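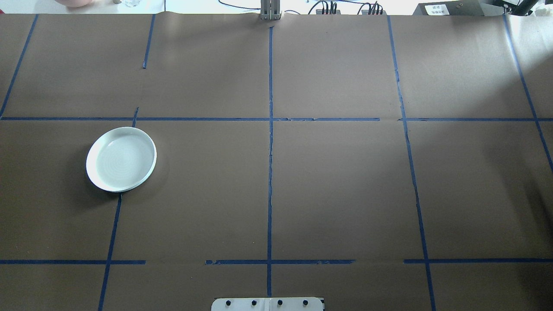 OK. Week two with the Brelora table kit from Gotell. Gripper, wrist cam, the software, one year of updates. Thread, cause people keep asking.

Price first. $3394 as shipped. You bring your own arm. Mounting hardware is in the box, cable ties are not -- have some ready.

Setup was fine. 35 minutes from opening the carton to first jog. Manual says to mark your table off in a grid so the starting positions are repeatable. Blue tape on kraft paper does the job. Doesn't need to be pretty, mine isnt.

Job I'm testing is dishes. Plates, bowls, shallow stuff with rims. Pick it from one cell, put it in another, go again.

Software is the good part. Teach a pick by hand, name it, save it, and it stays saved. Last kit I tried forgot everything whenever it lost power.

Less good: the app logs you out in the middle of a session. Twice yesterday. Gotell support says a fix is due in January.

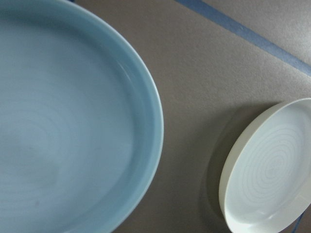

CLELWOOD, 10th December

Wrist cam today. Pale glaze with faint rings inside, kind of thing that gives rim detection a hard time. Blue bowl and a white dish with a bit of gray table between them.

It goes soft when the arm moves fast. Slow the approach to half and the rim finder behaves a lot better. Should be the default imo.

Also it wants a whole rim in view before it offers you a pick point. Big bowl up close = no pick point. Back off, look again, then go in. Adds a few seconds every time.

Run log says 871 picks so far. Finger pads are rated for 2000, then you swap them. Spare pads are sold in pairs and shipping takes forever, so order early. 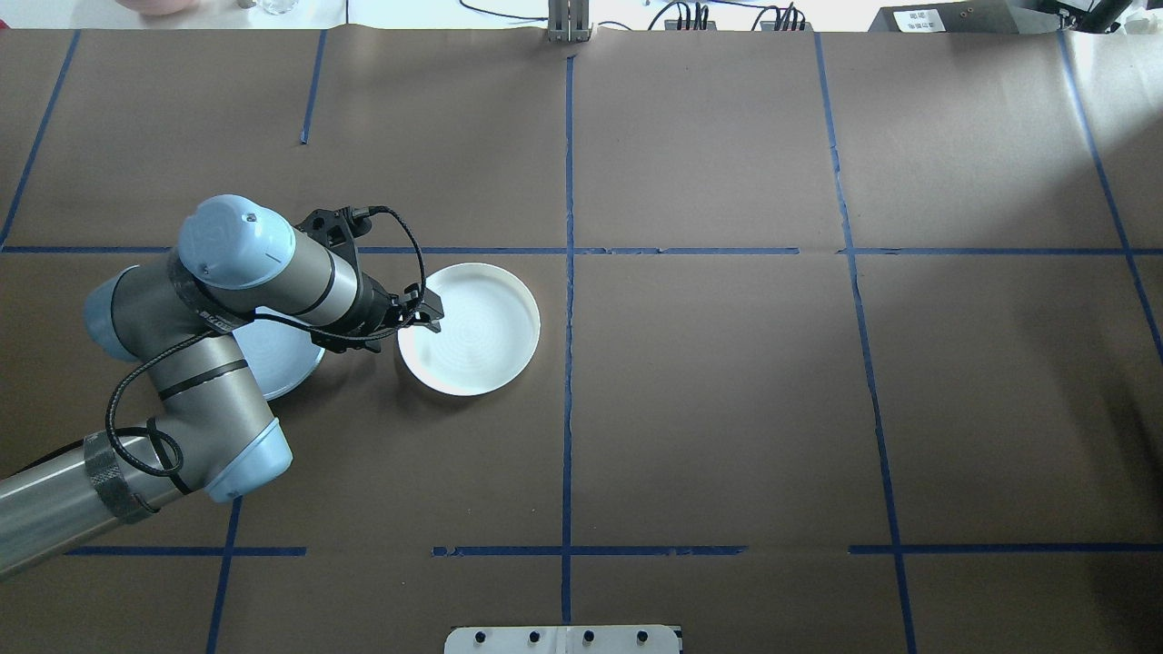
Cloutier

Rim picks are where I've spent most of my time. Fingers come in at the left edge of the dish, one inside, one out, that's the plan anyway. Height setting is touchy -- a hair low and it scoots the dish instead of lifting it.

Cable routing: leave slack at the wrist. More than you think. The guide shows it strapped tight and that's just wrong if your arm folds back on itself like this.

Would I buy it again? For shallow dishes yes. For deep bowls I'd wait for the longer fingers, Gotell lists them as comming soon with no price yet.

Mugs next. Send me your settings if you've got a handle pick that works.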